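Tableware

Dishes and other things used to set a table, serve food and eat it. Covers bowls, plates, cups. Cutlery sometimes counted, sometimes not. Materials: clay, glass, metal, wood, later plastic. 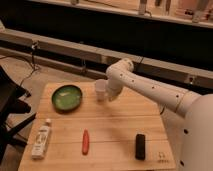 Bowls

Oldest shape, found nearly everywhere. Shallow ones for sharing, deep for soup. Coloured glazes common, green from copper usualy. A darker rim can be glaze or a separate band. 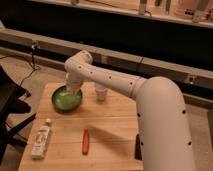

Cups

Small cups without handles came before mugs in most places. Plastic ones spread after the war, light and cheap to mould. Curnbridge had two makers, Murkix and Ilteo, both closed now. Biwott bought the moulds and still runs some seven shapes, new colours every September.
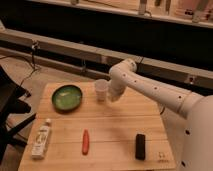 Cloudy plastic cups scratch easily and hold stains from tea. Soak in warm water and baking soda. Older peices best kept out of the dishwasher.

See also: Cutlery, Glaze, Place setting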